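Workshop notebook - pipeline coating and weld records
May 30, 2018

Cold start, kettle on, and then most of the morning went on the Rundcombe spool pieces, which I had promised Mei I would finish before the long weekend and of course did not. The hydrotest on the short length went up to 1,923 psi and we let it sit there through morning tea. The chart is in the green folder. I still don't love the flange gasket on the Skekness end, but it behaved itself, and I have written the torque values inside the lid of the box so that we stop losing them.

The bigger worry is the permit. Grovcombe want the crossing drawings again, with the wall thickness shown at the creek, and they want to know who made the steel now that the sanctions list has been redone. I spent a good hour on the phone about that and came away with a very nice lady's extension number and not much else.
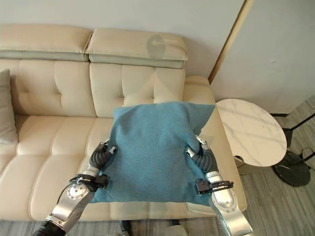
Thaddeus Ambrose reckons the mill certificates will be enough on their own, and that if we send a covering letter as well we'll only be inviting more questions. He would hold off until Nazarenko confirm the heat numbers in writing. Fair point, though I'd sooner have the letter drafted and sitting in the drawer.

After lunch I did the coating on the second spool - two passes, and a holiday test at 2,000 volts that found one pinhole near the bevel. Patched it and will retest tomorrow.

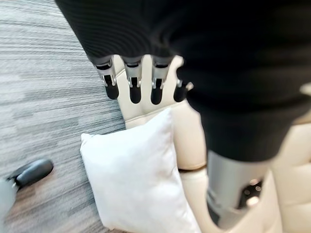 Coating thickness is still wandering at the bends, and I think it comes down to how we hold the gauge. Adaeze keeps the probe square to the pipe and her readings repeat beautifully, while mine drift all over the place. I'd like us to try a jig with several small feet, set side by side in a slightly curved row like those four fingers with the rounded black tips, so it sits down on the bend by itself. Amrit has some rubber ends in his bench drawer that might do. If it works we can use it on the August batch as well.

To order: gasket sheet, 80 grit discs, more chart paper (please!).

Recent entries
Gauge calibration, Skekness end
Creek crossing, second set of drawings
Nazarenko delivery and heat numbers

Workshop notebook - questions to Bernadette Pruitt, front office - Back to top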